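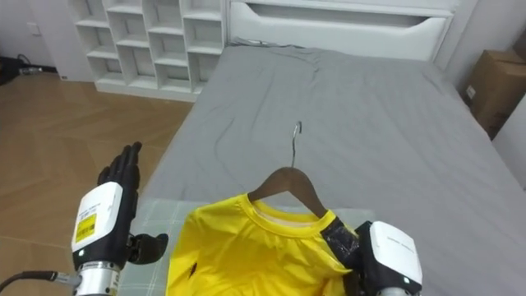

Dédupliquer 1 290 carnets de terrain : notes de fin de stage

J'ai rendu mon rapport de stage en mai et je m'étais promis d'écrire quelque chose de plus lisible avant la rentrée. Le rapport fait 112 pages, annexes comprises, et je doute que quelqu'un d'autre que mon jury l'ouvre un jour. Je reprends donc la partie qui m'a occupée le plus longtemps, à savoir le rapprochement de données en double dans une base que personne n'avait conçue comme une base.

Le laboratoire travaille sur la gestion de données hétérogènes. Mon encadrante, Muthoni Laizer, s'intéresse aux index et au stockage en colonnes. Dong-geon Ham, qui partageait mon bureau, fait de l'apprentissage automatique sur du texte court. Mon sujet tombait entre les deux, ce qui m'a valu deux avis sur à peu près tout.

Les données

Le projet Lyimo réunit des carnets de relevés hydrologiques : niveaux de puits, débits, quelques mesures de turbidité. Il y a 1 290 carnets, numérisés puis saisis à la main dans des tableurs par plusieurs équipes successives. Chaque équipe avait son modèle de tableur. Certains carnets ont été saisis deux fois, d'autres en partie seulement, et les noms des points de mesure varient d'une saisie à l'autre. Un même puits peut s'appeler « Puits école », « P. école nord » ou « ecole_N ».

La question posée était simple : quelles lignes parlent de la même mesure ? La bibliographie appelle cela record linkage, résolution d'entités, déduplication ou appariement selon l'époque et la communauté de l'auteur. J'ai perdu une bonne semaine avant de comprendre que je lisais quatre fois la même littérature sous des noms différents. Si vous commencez un sujet proche, cherchez les quatre termes dès le premier jour.

Première approche : des règles

J'ai commencé par des règles écrites à la main. On normalise les chaînes (minuscules, accents retirés, abréviations développées), on compare les dates, on compare les valeurs avec une tolérance, et on déclare un doublon si tout concorde. C'est rapide à écrire et facile à expliquer aux hydrologues.

Le problème venait des dates. Une partie des tableurs inversait le jour et le mois, et le logiciel de saisie avait converti silencieusement les dates ambiguës. Le 3 avril devenait le 4 mars sans laisser de trace. Le 14 avril, lui, restait sous forme de texte, puisqu'il n'existe pas de quatorzième mois. On se retrouve avec une colonne où les douze premiers jours de chaque mois sont faux et les autres corrects mais mal typés. J'ai fini par écrire un petit module qui estime, feuille par feuille, la convention utilisée, en regardant si les relevés d'un carnet se suivent dans un ordre plausible. Il ne fait que cela et c'est le morceau de code dont je suis le plus contente.

Le blocage

Comparer chaque ligne à toutes les autres n'est pas envisageable, même avec un volume modeste. On passe donc par une étape de blocage : on regroupe d'abord les lignes qui ont une chance raisonnable de se correspondre, puis on ne compare qu'à l'intérieur des groupes. Le choix de la clé décide de presque tout le reste. Trop large, et le calcul traîne. Trop étroite, et de vrais doublons ne se rencontrent jamais, quelle que soit la qualité du modèle en aval.

J'ai essayé sept clés. Les premières utilisaient le nom du point de mesure, ce qui revenait à supposer résolu le problème que je cherchais à résoudre. La clé retenue combine le mois corrigé, le bassin versant et la valeur arrondie du relevé. Muthoni m'a fait remarquer qu'avec un stockage trié sur ces trois colonnes, le regroupement devenait une simple lecture séquentielle. J'ai réécrit la partie stockage en une après-midi et le traitement complet, qui tournait pendant la nuit, s'est mis à tenir dans une pause café.

Pour le stockage lui-même j'ai utilisé Dinel, le moteur développé au laboratoire. Il a ses manies. La documentation s'arrête à une version antérieure et les messages d'erreur supposent qu'on connaît le code source. En échange, la personne qui l'a écrit, Idrisa Nyamweya, travaille deux portes plus loin et corrige volontiers un bogue dans la journée. Je ne sais pas si je le recommanderais à quelqu'un qui n'aurait pas cet avantage.

Deuxième approche : un modèle

Une fois les blocs en place, j'ai remplacé les règles finales par un classifieur. Dong-geon penchait pour un modèle de langue affiné sur nos paires. J'ai commencé par une forêt aléatoire sur une douzaine de caractéristiques (distance d'édition, écart de date, écart de valeur, même opérateur ou non), surtout pour avoir un point de comparaison.

Il fallait des exemples annotés. Kristine Dumlao, hydrologue sur le projet, a accepté d'en étiqueter avec moi. Nous avons travaillé dans Pikico, un outil d'annotation assez rudimentaire, où l'on voit deux lignes côte à côte et où l'on répond oui, non ou indécidable. Elle allait beaucoup plus vite que moi, et surtout elle voyait des choses qui m'échappaient : deux niveaux identiques à un mois d'intervalle en saison sèche n'ont rien de suspect, alors que la même chose en saison des pluies sent la recopie.

J'ai ajouté la saison aux caractéristiques. C'est la modification qui a le plus amélioré les résultats, devant tous les réglages d'hyperparamètres que j'avais soigneusement consignés dans mon cahier.

Le modèle de langue a fait un peu mieux que la forêt sur les noms très abrégés et un peu moins bien sur le reste. Vu le temps d'entraînement et la difficulté à justifier ses réponses auprès des hydrologues, nous avons gardé la forêt. Dong-geon maintient que le jeu d'entraînement était trop petit pour conclure, et il a probablement raison.

Les cas indécidables

Il reste plus de 80 paires que ni le modèle ni Kristine n'ont pu trancher. Le carnet papier est parfois illisible à cet endroit, parfois introuvable. J'avais d'abord prévu de les forcer d'un côté ou de l'autre avec un seuil. Chepkoech Kombo, du jury, a demandé pendant la soutenance ce que deviendrait une analyse de sécheresse faite sur des lignes fusionnées à tort. Je n'avais pas de bonne réponse. Dans la version livrée, ces paires portent un drapeau et les deux lignes d'origine sont conservées. Celui qui s'en sert choisit.

Plus généralement, rien n'est supprimé. La fusion produit une table supplémentaire avec des renvois vers les lignes sources. Cela prend un peu plus de place et complique les requêtes, mais on peut revenir en arrière si une règle s'avère mauvaise.

Ce que je referais autrement

J'annoterais plus tôt. J'ai passé des semaines à améliorer des règles sans mesure fiable, en regardant des extraits et en trouvant que cela avait l'air mieux.

Je versionnerais aussi les données brutes dès la première semaine. Un tableur a été corrigé par un collègue bien intentionné en cours de route et mes résultats ont bougé sans que je comprenne pourquoi. J'ai cherché l'erreur dans mon code pendant deux jours.

Le code de correction des dates est dans un dépôt à part, baptisé Imen, avec un jeu d'essai réduit. Il lui manque encore la gestion des feuilles où deux conventions cohabitent. J'en ai trouvé trois, toutes saisies par la même équipe, et pour l'instant le module se contente de les signaler et de passer à la suite. Les tests passent, le fichier d'installation est à revoir.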